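The Joy of the Clear Box
By Trevor Campbell 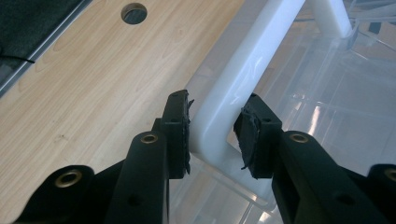
My aunt in Kestville kept her sewing things in old cookie tins, and every visit began with opening the wrong one. Buttons, when you wanted thread. Thread, when you wanted shortbread. I grew up, moved to Nunusbridge, and carried on in the same way with shoeboxes until last February, when I finally cleared out the back room and went over to see-through plastic. What a difference! I favor the kind with a glossy white handle against clear walls, so my hand knows where to go before I'm fully awake. The plastic can be a bit cloudy and I don't mind at all – put one down on a pale wood tabletop and some of that warm tan comes through the sides.

I do my sorting at a desk, with everything dumped out at once. Batteries, picture hooks, birthday candles, the good tape. You need a big surface and an afternoon with no plans (and a radio, if you ask me). I had 32 shoeboxes to get through, and I loved almost every minute.

A few things I've learned. Buy one box and live with it for a week before you buy more. Lift it by the handle when it's full and see how it feels on the stairs. Ridges in the plastic catch dust, so wipe along them with a damp cloth. And leave a little space at the top – you will find another roll of tape.

My aunt came to see the finished shelves and went straight to the buttons. She has since asked for two boxes of her own, though the tins are staying for the shortbread.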